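About us

Gikico is a small record label and booking office in Tirnstead. Wichai Sriwong started it with 3 bands and a borrowed van, and the first cassette, by the noise pop group Juška, sold 300 copies in one December.

Today we release music by guitar bands from here and from Bremach, and we also book their tours. Our mailing list has 1377 readers. We listen to every demo which we receive, but please have patience with our answer. Send it before 26th April if you wish to play on our summer evenings.

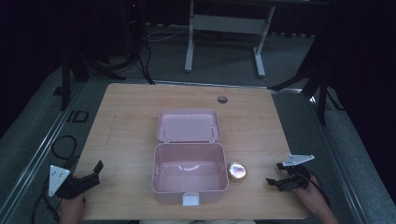 Open pink box and a small round tin on the table.

For bookings, please write to Wichai at the office.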